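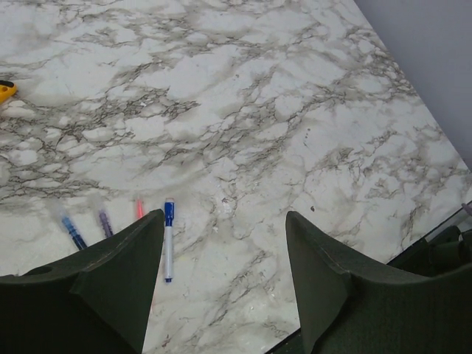
# Re: [drawing-room] Marker sort, and what to do about the tabletop

From: Annelore Teuber
To: drawing-room list
Date: 19 October 2025

Hi all,

Replying to Eilif's message from last week, which I've quoted in pieces below so the answers sit next to the questions. Sorry for the length. Skip to the part about the table if you only care about the table.

> **Eilif Sjöberg wrote:**
>
> Can we please decide what we are doing with the markers before the next session. I opened the Prekine tub and it was all in together, good ones, dead ones, the fineliners, two glue sticks. I spent the first part of the session testing pens on my own sketchbook. I don't mind doing it but I'd like to do it once.

Agreed, and I've started. I tipped the whole tub out at my place and there were more than 100 markers in it, not counting the fineliners, which belong in the tin. I've been taking them to the table a few at a time. The photo at the top has a blue, a purple, a pink and the white one with blue ends, and the bit of yellow at the left edge is in there too. Small batches work better for me. With a big heap I lose track of which ones I've tried.

The way I'm doing it, in case anyone wants to take a share:

1. Cap off, draw a line the length of your hand on scrap paper. The back of an old Kikuchi pad is fine.
2. If the line is solid, cap it and put it in the keep tub.
3. If it skips, put it cap down in a mug overnight and try it again the next day.
4. If it still skips, it goes in the bag.
5. If the cap doesn't click, look for a spare cap in the same brand before you give up on it. The Gerkell caps fit each other across all the colours. They don't fit anything else.

Write the colour on the scrap next to the line as you go. The cap and the ink don't always agree, especially in the purples, and I've ended up with a sheet of swatches that is quite useful to draw from. I'll put it in the lid of the tub when I'm done.

> Also, is anyone attached to the old sorting by brand? Onyekachi said it was set up that way for a reason but I can't see what it was.

Onyekachi Okafor answered me separately and is happy for this to go to the list. Sorting by brand goes back to when we had the two Gerkell sets on loan and had to hand them back complete. They were handed back in August last year. So there's no reason to keep it up, and I'd like to go by colour family from now on:

- yellows, oranges, reds and pinks
- purples and blues
- greens
- browns, greys and black
- anything fluorescent

Pink goes with the reds and purple goes with the blues. I know some of you would put pink and purple together, and I went back and forth on it, but the purples we have are mostly bluish and people reach for them when they're doing shadows. If it doesn't suit we can change it at Christmas. Please don't change it one pen at a time.

Ones with a white body are a nuisance as you have to go by the ends. I'm sorting those by whatever colour the ends are, and if the ink turns out to be different I put a dab of it on a piece of tape around the barrel. Imke has offered a roll of paper tape. Yes please, Imke.

> Third thing. Bastian is worried about ink getting on the marble. Should we be putting something down? I've been using newspaper but it slides.

## The table

Bastian Grube asked me the same thing, so this is for both of you.

First, the pattern makes it hard to tell if you've made a mark at all. The base is white to light grey, but it's covered in veins, and through the middle the dark brown-black ones are so thick that a stray line from a fineliner would disappear among them. I went looking for the spot where Bastian thought a pen had caught the top last time, and I couldn't say for certain which line he meant.

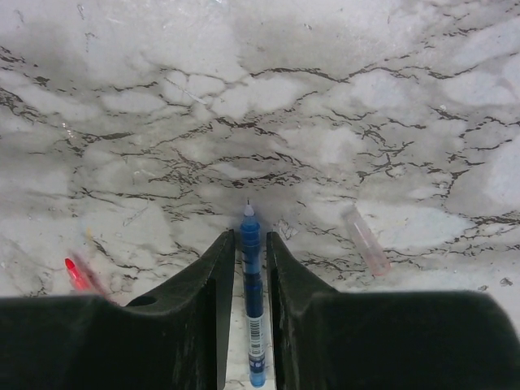 *The veining through the middle of the top, wavier towards the far edge.*

There are a few faint smudges towards the upper middle and down the left in that one. I haven't worked out what they are. It's a slightly glossy finish, so you get reflections mixed in with them, and you need to get your head down near table height and look across before you can tell one from the other. I'd suggest doing that at the end of every session. Run a fingertip over anything you aren't sure of, too.

Second, I don't know whether it's stone or a patterned top, and it matters for the cleaning. Until someone who knows about these things has looked at it, please treat it as if it were the fussiest sort of stone. No vinegar, no lemon, none of the cream cleaners, no scourers. Somebody once told me to use nail polish remover on marker. Please don't use that either.

What I'd do for a fresh mark:

- Blot it. Don't rub, or you'll spread it.
- Damp cloth, a drop of plain dish soap, then a clean damp cloth, then dry it off.
- If it's still there, leave it and tell me where it is. Put a sticky note beside it so I can find it.

The Ziltell spray under the sink is for the whiteboard. It may well be fine on the table, but I read the back of the bottle and it doesn't mention stone one way or the other, so keep it for the whiteboard.

As for putting something down, newspaper slides for me as well, and the print can come off on damp hands. I tried three things over the weekend. A cotton tablecloth was all right until I drew on thin paper, and then the weave came through in the shading. Baking paper was useless. The back of a large cutting mat was the best of the lot, as it stays where you put it and the surface is dead flat, but I only have one and it covers one person. If anybody has cutting mats they aren't using, bring them along, worn out is fine, we only need something under the page.

Failing that, a sheet of heavy paper under your page bigger than the page itself. Most of the ink that gets onto a table goes off the side of the paper when you're colouring up to the edge. The rest is bleed-through, and one heavy sheet stops most of that with the Gerkells. It might not stop the fat chisel ones.

And caps on when you put a pen down, please. Markers laid on a hard flat top roll, and they pick up speed on this one. I keep mine lying on a slant beside me, points away, and that seems to slow them down, though the round-barrelled ones still go when somebody bumps the table. Imke uses a folded tea towel as a sort of trough, which is a better idea than mine.

> Last one -- do we need to buy more? I can pick some up but not if there are forty blues at the bottom of the tub.

Don't buy blues. I haven't finished sorting but I can say that much. We're well off for blue and for anything grey, and from what I've tried so far the browns are mostly good, probably because they never get picked. The reds and pinks are the worst. Several of the pinks have given a pale dry line and are standing in the mug at the moment. Yellow has the usual problem: the tips go dark from being run over wet ink, and then they draw a muddy line for a while. Scribble those on scrap until the line comes up clean before you decide they're done for. I've rescued a couple that way already.

If you do happen to be near the shop, a warm red and a proper mid green would get used straight away. Keep the receipt and I'll fix you up. Hold off on anything else until I've posted the list.

## Odds and ends

The tub itself has a crack in one corner of the lid. It still shuts. I've got a second Prekine tub the same size here and I'll bring that for the fineliners and pencils, so they stop migrating in with the markers.

The cupboard code has been changed to 723 and then your own last digit, as before. If you've forgotten what your digit is, ask Onyekachi and not me. I don't have the sheet.

Dead markers: please don't bin them yet. Imke Rathjen thinks her daughter's school has a collection box for them and is going to ask. If it doesn't, they go in the rubbish, and I don't want to hold on to a bag of them until next year.

If you have any of the group's pens at home, and I know at least one of you has the good brush one, it would help to have them back before I finish -- even the dry ones, as the caps might be of use. Leave them in the basket by the door with the colour family written on a bit of tape if you can be bothered. I'll sort them if you can't.

I should be through the greens by the next session and the rest the week after. Reply here, please, and not only to me, so Eilif sees it too.

Annelore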